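Moisture Retention and Drying Time of Table Linen in a Small Catering Laundry

Project report, Textile Care and Services, second year
Supervisor: Despina Kadrić

1. Background

The training restaurant at Jastwood washes its own napkins and tablecloths. Until last spring the work was sent out to a contractor in Didstead. Since it came in-house, the laundry room has had one recurring problem: napkins come off the line at closing time still damp at the hems, get stacked, and smell by the next service. The kitchen staff blamed the spin cycle. The laundry staff blamed the fabric.

This project set out to measure how long the napkins take to dry under the conditions in the room, and to find out whether spin speed, hanging method or fabric type has the largest effect. Dyeing, stain removal and ironing were left out of the study.

2. Materials

Two types of napkin were tested. Type A is a plain-weave linen with a double-turned hem. Type B is a cotton and polyester blend with a single overlocked edge. Both have been in regular use and were washed without softener for the whole test period.

The washer is a front loader with two usable spin settings, called low and high in this report. The drying room has one window, one extractor fan and four lines. Weights were taken on a kitchen scale borrowed from the bakery section, which was checked against a set of reference weights before each session.

3. Method

A batch consisted of 40 napkins of one type. Each batch was weighed dry, washed, spun and weighed again. Residual moisture was calculated as the weight of water divided by the dry weight of the batch. The batch was then hung in one of two ways: folded over the line at the middle, or pegged by one edge. Sample pieces were weighed every 20 minutes until two readings in a row were the same.

Each combination of fabric, spin speed and hanging method was repeated seven times. The fan ran throughout. Sessions on Sunday were dropped from the plan after the first week – the heating in the building is turned down that day and the readings could not be compared with the rest.

Room temperature and humidity were logged by Senad Janevski, who also built the spreadsheet. The logger produced 801 readings over the test period. A short gap in April, when the battery failed, was left blank and was not filled in by estimate.

4. Results

Spin speed had the largest effect on residual moisture for both fabrics. Linen held more water than the blend at either setting, and the difference between the two fabrics was greater at low spin.

Hanging method had the largest effect on total drying time. Napkins folded over the line dried quickly on the outer faces and slowly where the two halves touched. Pegged napkins dried evenly except at the hem. On Type A the hem was always the last part to dry, whatever the hanging method.

5. Hems and folding

The hem result explains most of the complaints. A double-turned hem has three thicknesses of cloth, and the body of the napkin feels dry to the hand well before the hem does. Staff test for dryness by touching the center.

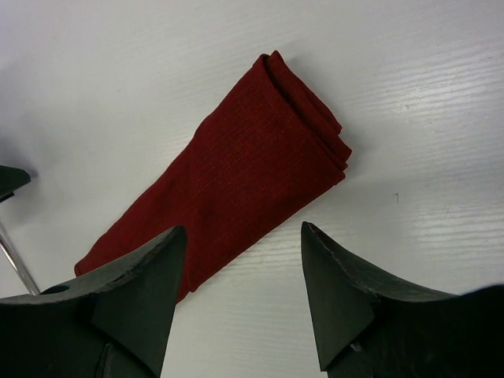
Kjell Nordin

Folding adds to the problem. Once a napkin is folded into a strip for service, several layers lie against each other and any water left in the hem moves into the layers next to it. Damp napkins folded and left overnight in a closed drawer still had a measurable excess weight in the morning. The same napkins left open on a rack did not.

6. Recommendations

Use the high spin setting for all linen. Peg by one edge, with a gap between pieces. Test for dryness at the hem. Fold no napkin on the evening it was washed unless a sample piece has been weighed.

7. Limits of the study

Only one washer and one room were tested. Fabric age was not controlled. Line position may also have had an effect, as the line nearest the window was used more often than the others, and this was noticed too late to correct.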